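Subject: Re: [primis-users] right hand width drifting mid-session?

Hi all,

Sorry for the slow answer, I wanted to have another go at it before I said anything silly on the list.

> We see the same thing on our Primis pair, only on one side. The
> logged finger width creeps open over a long run, so when you replay
> it on the arm the thing never quite closes on the object. Is yours
> tied to temperature? Ours seemed worse after lunch. Also, which
> firmware are you on, and did you re-zero between takes?

Not temperature, as far as I can tell! I ran the room cold all Thursday morning and it drifted just the same. We're on the Mestesach build, the one from November, and yes, we re-zero at the top of every session (not between takes, which I now think was a mistake, more below).

So, the short version of how I found it. I replayed a batch of 75 takes on the arm and 57 of them were fine. The rest all failed the same dumb way: arm comes down in the right spot, fingers start to close, stop a hair early, and the object slides out as soon as it lifts. The worst was a take with scissors. The arm got them partway up, lost them, and they went off the edge of the table and landed point first next to my chair. I was sitting in it. I hit the stop button well after it would have done me any good, so please, if you're replaying anything with a blade, stand back and keep the speed down.
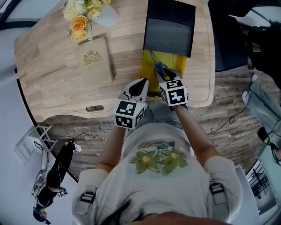
I went back to the raw logs after that. The pose from the marker cubes looks good on both sides, nice and smooth, no jumps. It's only the width channel on the right. At the start of a session, fully closed reads as zero. By take 40-something it reads as 6 mm with the tips touching. The replay script believes that number, of course, and leaves the arm 6 mm open. On a fat object you'd never notice, the fingers just squash a bit less. On a thin handle you drop it.

My best guess is the little set screw on the encoder wheel. I put a paint mark across it on Friday and after one long session the mark had split. Could you check yours? You have to take the back cover off, and watch the ribbon, it's short.

What I'm doing for now: close both grippers all the way before every take, hold for a second, and throw the take out if either one reads over 1 mm. It's boring but it works okay. I also put a check in the Tabrizi replay script so it refuses to run if that closed reading is missing. Happy to send the patch to anybody who wants it.

Still open on my end: we have 375 older takes from the Pulimine set with no closed reading at all. Has anyone tried fixing the width after the fact, say from the wrist video? I'd hate to toss them, but I'm not putting them on the arm as they are.

I'll post again when the new screws come in.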